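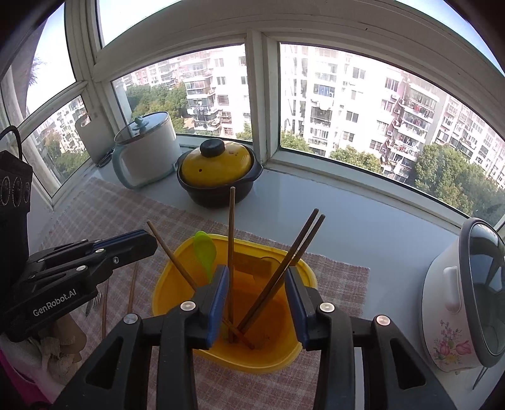 Retiria Research is recruiting adults to take part in a household viewing study on behalf of Corach, a regional provider of television and internet service. The study examines how households choose between a traditional channel package and separate streaming subscriptions, and what leads them to change, pause or cancel either one.

We are seeking 60 households in total. Half of these places, 30 in all, are reserved for households that have canceled a cable or satellite package within the past two years. The remaining places are open to current package subscribers and to households that have never had one.

Who may apply

Applicants must be 18 or older and must be the person, or one of the persons, who pays the household's television or internet bill. Each household must have a working home internet connection and at least one television set. Renters and homeowners are equally welcome. Only one application will be accepted per address. Employees of Corach, of Retiria, or of any advertising agency or television network are not eligible, nor are members of their immediate households.

What participation involves

Participants will keep an online viewing diary for four weeks in May. Entries are made once a day and cover programs watched live, recorded or streamed, the service used, and the number of people watching. Each participant will also complete one interview by telephone or video call, lasting up to an hour. Interviews are held on weekday evenings, with a limited number of appointments on Saturday morning.

No equipment will be installed in the home, and participants will not be asked to share account passwords. Copies of recent bills may be requested. Account numbers should be blacked out before any bill is submitted.

Payment

Households that complete the diary and the interview will receive $76, paid by check or prepaid card. Participants who complete the diary only will receive a reduced payment, as set out in the consent form. Participation will not affect the price or terms of any service a household receives from Corach.

Privacy

Responses will be reported to Corach in grouped form only. Names and addresses are held by Retiria and deleted when the study closes. Participants may withdraw at any time by written notice.

How to apply

Complete the screening form on the Retiria website and quote study number 607. Selected applicants will be contacted by email with a consent form, which must be signed and returned before the diary opens. Questions should be addressed to Efa Watkins, Study Coordinator, Retiria Research.

14 shares | 2 comments

This site uses cookies to improve your visit. By continuing to browse, you agree to our use of cookies. Accept | Manage settings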